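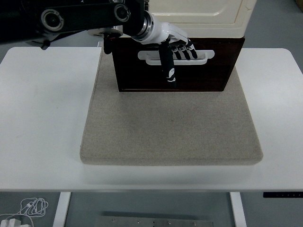 Speaker notes: Buying a hand before you know the job
Cirwood planning group, July 2023

Slide 1. Title
Say hello, thank Bindu Alva for the slot. I have 11 slides and I'll stop early if people want to argue.
I was asked to come and tell you what to buy. I'm going to spend most of it on what to leave out of the budget for now.

Slide 2. The drawer test
Every vendor opens a drawer for you. Ask who put the cabinet where it is. Ask what happens when it moves a hand's width to the left. Ask to bring your own drawer, with your own handle and something heavy in it.
(Pause. Somebody usually laughs.)
Voltthorpe said yes to that. Allura said they'd get back to us.

Slide 3. Do you need fingers?
A five-fingered hand looks great in a proposal. Our list of tasks for next year is drawers, doors, bins and one lid. I went through it with Nandini Kandasamy and we could not find a line that a plain two-jaw gripper would clearly fail. If you have one, write it down before you ask for money.

Slide 4. What the quote leaves out
Read this one slowly.
Spare fingers. Cables. The mounting plate. A table that doesn't wobble. Shipping both ways for repairs. Somebody's time, which always gets entered as zero.
Our spares line was $2,000 and it went on fingertips and a connector. Harish Nair has the receipts if anyone doubts me.

Slide 5. Hours
We planned on 600 hours of use in the first year. Ask the vendor how many hours their oldest unit in the field has run, and whether you can call the people who own it. "Lab tested" is not an answer. Neither is a video.

Slide 6. Rent first
Wanigasekara will lease an arm by the month. I don't love their terms and the deposit is silly, but a lease lets you find out you were wrong without owning the mistake. Armelle Poulain will disagree with me here. Let her, she has a fair point about calibration time eating the first month.

Slide 7. Timing
The next request window is October. Two quotes minimum, and please make them for the same thing. Last round we compared an arm with a hand to an arm without one.

(Skip 8 to 10 if short on time, they're the tables.)

Slide 11. Questions
Vasanthi Kotian will ask about service contracts. Answer: read the part on response time, then ask what "response" means. Ours meant an email.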